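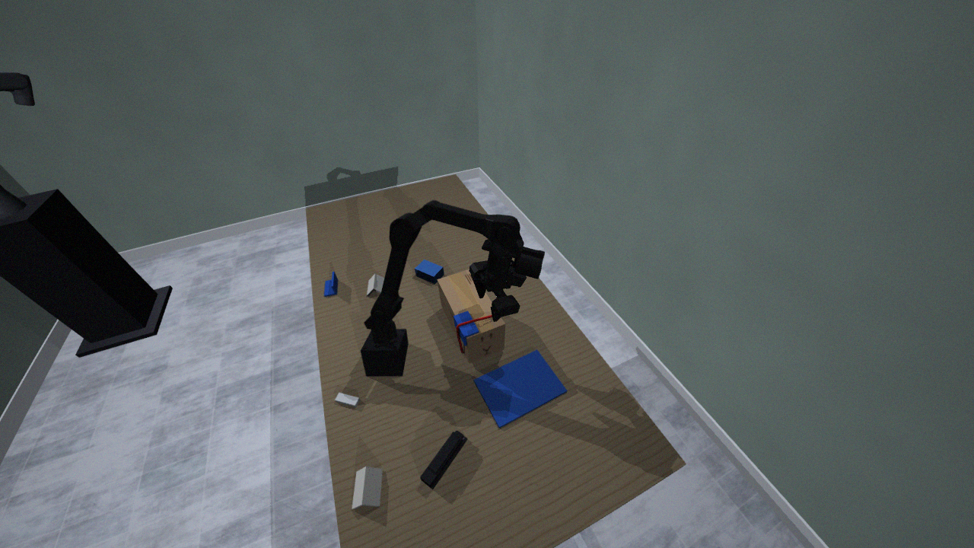 Opening. Start with the moving industry's favorite promise, that a printed box is a safe box. Say it slowly. Then ask who believes it. Most hands will go up, mine used to. Printing on cardboard tells you what somebody hoped for when the box was made. Point to the tan box on the screen, with markings and a little face-like thing printed on the front, and ask what any of it says about what's inside today. Wait for an answer. I've given this talk in Losel and in Geten and the best I got was "the right way up, maybe."

Who I am, keep it short. Fulgencio Vallejo, packed household goods for Tronska, now I look at damage claims. Don't do the story about the piano, it runs long.

First point: labels. We went through 400 claims at Tronska. In 80 of them the box had a fragile sticker and was dropped anyway. Do not let anyone turn this into "stickers cause drops." People put stickers on things that break, so of course stickered boxes show up in claims. I've seen a consultant put that exact mistake on a slide. What I'm willing to say is that I can't find the benefit. If someone in the room can, I want to see their numbers and how they got them.

(Kiyoshi Matsuda may be in the audience. He disagrees with me about color-coded tape and he'll say so. Let him talk, he has run more crews than I have.)

Second point: the "one room, one color" system. Sounds great in the brochure. Ask how many people have watched it survive past lunch on moving day. The kitchen color runs out, somebody grabs the bathroom roll, and from then on the tape is lying to you. A fat marker and the name of the room on two sides works as well in my experience, and costs next to nothing. My experience is not a study. Say that out loud.

Third point: double-walled boxes. Sheehan sells a good one. Is it worth paying extra for towels? No. For plates, probably, if they're packed on edge and the gaps are filled. A strong box with empty space in it still gives you broken plates. Pass around the two sample boxes now — the plain one first — and let people press on the lids before they hear the prices.

Skip the section on eco-certified filler if we're past 20 minutes. Short version: crumpled paper is fine, ask the seller what "certified" means and by whom.

Likely question: "So should we stop labeling?" Answer: keep labeling for your own sake, so you can find the kettle. Stop paying extra for labels that are supposed to make strangers careful.

Other likely question: insurance. I don't sell it. Read the part about boxes you packed yourself before you sign, and get the answer in writing.

Next session is in November, same room. Sign-up sheet is by the door, it holds 29 names. Collect the sample boxes before people leave.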